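Does sugar make kids go wild?

Grown-ups say it at every birthday party: "No more cake, you'll be bouncing off the walls!" It sounds right. You eat cake, you run around screaming, so the cake must have done it. But is that good evidence? A party also has games, balloons and all your friends. Plenty of kids would get loud at a party that served nothing but carrots.

Scientists have tested this. They gave some kids a sweet drink and other kids a drink that only tasted sweet. The kids didn't know which was which. Neither did the people watching them. Most of these tests found no real difference in how the kids behaved. 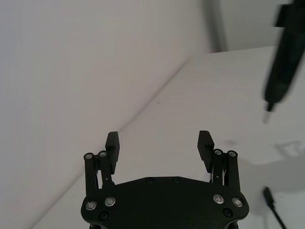
BODY MYTHS

So why do so many parents swear it's true? Maybe they see what they expect to see. If you tell my neighbor Ilona that her son had candy, she will notice every wiggle.

None of this makes candy good for you. Your teeth would like a word about that. But next time somebody says "everyone knows," try asking how they found out.

Written by Nadège Aubert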